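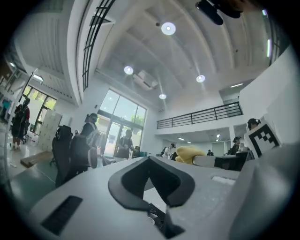 February, 4:40 pm. Wrist pose tracking, Zindstead branch

Othmane Tahiri's claim from this morning is that the new pose filter "fixes" drift on the hand-held gripper. I reran his log before believing it. 2219 frames, same config, same seed for the outlier rejection.

Position looks better, I'll give him that. Median reprojection error went down. But the filter throws out 80 frames, and all of them are in the fast turns, where the old one was bad. Drop the hard part of the exam and everybody's grade goes up. With those frames put back in, the two curves sit nearly on top of each other.

Second complaint: the room. Wide lens, bright windows, people walking through the background. Feature matching hangs on to people far too long before it lets go. Masking helped a little in the Ezzat build, then someone turned it off in the merge. Who?

Jaw width from the tag still jumps when the tag sits near the edge of the view. I suspect the fisheye model more than the detector. Refit with the fourth distortion term left free and compare. Don't touch the filter until that's done.

To do:
- rerun from frame 1016 with rejection off
- turn masking back on, log how many features it kills
- ask Othmane which calibration file he used (mine is the old one, could be my mistake)

Not merging today.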